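About Cimen Shade & Screen

Cimen Shade & Screen makes and fits retractable patio screens, roller shades and storm shutters for homes and small storefronts. Decha Petchrat opened the shop in April with one sewing table and a used van, and we now have six people on the crew.

We measure every opening ourselves and cut the mesh in our own shop. Most jobs are done in one visit – larger porches can take two days. We stock 46 mesh colors, and housings come in white, tan or bronze.

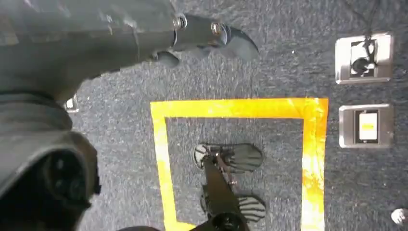 Motors and hand cranks are both available, and you can add a motor to a crank model later. We also repair screens we didn't install, including older Bisonex units, if the track is still straight.

Estimates are free. Stop by the showroom at 1720 Grelberg Road or call the office to set up a time.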